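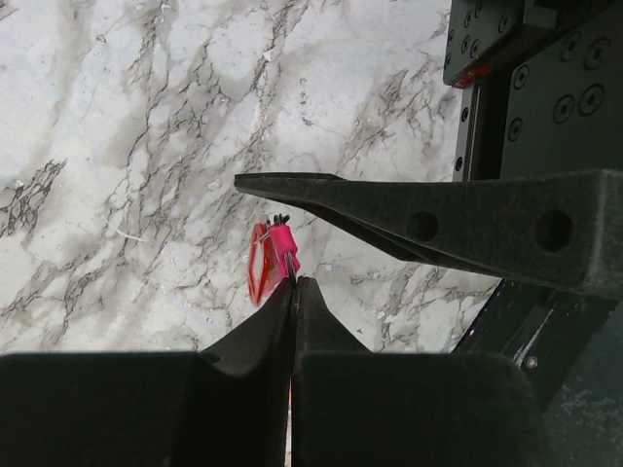 The Hedlund Household Handling Set was prepared by Jelurus to provide evidence on a question often put to our Bredemley office: whether a two-armed machine can yet be trusted with ordinary household chores. The release concentrates on small articles of the sort found in a kitchen drawer or sewing tin. Holding a little pink and red plastic piece between two fingertips, with the second gripper brought in close beside it over a veined marble surface, remains a demanding task for current controllers.

Contents

Release 2 comprises 390 episodes across 17 chores. Each episode is labelled with the chore attempted, the outcome and the operator's remarks. Failed attempts are retained — users should filter on the outcome field where these are not wanted.

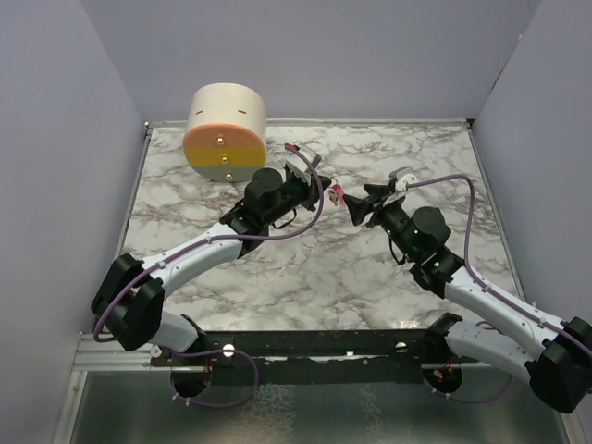 Episodes longer than 35 seconds are stored in the Ivavitz archive format and must be unpacked before use.

Limitations

The set does not support claims about unsupervised work in occupied homes. Lighting and furnishings vary little between episodes.

Last revised 18 January 2022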